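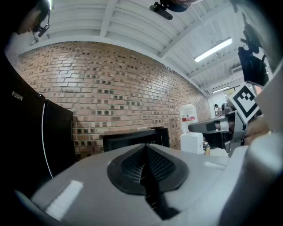
In praise of the borrowed thing

My street in Firkham has 16 houses on it, and I would bet my good secateurs that there are at least 12 electric hedge trimmers among them. On any dry Sunday in spring you can hear two going at once, maybe three, and then for the other fifty-odd weeks of the year they all hang on their nails in their separate garages doing nothing whatsoever. I own one myself, so I'm not writing this from any great moral height. It cost me more than I like to remember and I've used it, I think, five times.

I grew up in a house where things went back and forth over the fence as a matter of course. The preserving pan belonged to the people on the corner, but it lived wherever the plums were ripe. Our extension ladder had somebody else's initials painted on it, and my father could never tell me whose. When you wanted the long hose you walked up the road until you found it, and you generally came home with the hose, a bag of lemons and news of somebody's hip operation, which took the better part of a morning and was thought to be time well spent.

I don't want to be misty-eyed about it. Things got broken. There was a coldness between two households over a cake tin that outlasted the tin by many years. And people borrowed partly because they had to, which is a different matter from choosing to, and I'm glad that my neighbours can afford their own ladders. But I do think we gave up the habit without ever really deciding to, and I'd like us to have a bit of it back.

Trelilwood, the next suburb over, has had a lending library of household things for a few years now, in the old scout hall behind the bowling club. You pay 70 dollars for the year and you can take home a carpet cleaner, a pasta machine, a set of trestle tables, a sewing machine, a car seat for the visiting grandchild. I joined in April, mainly out of stickybeaking, and went home with a dehydrator. I dried a great many apples and decided I didn't care for dried apples (far too chewy, and they get in behind your teeth), and then I gave the dehydrator back. The pleasure of that! Had I bought it, it would be on top of my fridge right now, reproaching me.

Firkham could do the same. The council has had the old Kekon showroom sitting there with paper over the windows since the whitegoods people moved out, and when a petition went round asking for it to be put to some local use, 2643 people signed. I was one of them. The objection I hear most is that folk won't look after what isn't theirs, and I suppose some won't. All I can say is that the public library has lent me books for most of my life, and I've treated them a good deal better than my own, which have tea on them.

The other objection is a quieter one, and I have more sympathy for it. Asking is hard. I have a neighbour I've waved to every week for years, and it took me most of a winter to knock on the door and ask for a bigger stockpot. I stood on the mat rehearsing. I was handed the pot, a jar of something pickled, and a recipe in Slovak from a community cookbook called Krajčí, which I still can't read but have stuck on the pantry door all the same. We talk properly now. I took back the pot with soup in it, and a fortnight later they came over for my hedge trimmer, and I was so pleased to be asked that I forgot to mention the switch sticks.

So if you live on my side of town, please write to the council about the showroom, and while you wait for an answer, think of whatever it is you were planning to buy this weekend and only need for an afternoon. Somebody near you has one. Mine is in the garage, second nail from the door, and you're welcome to it any time after nine.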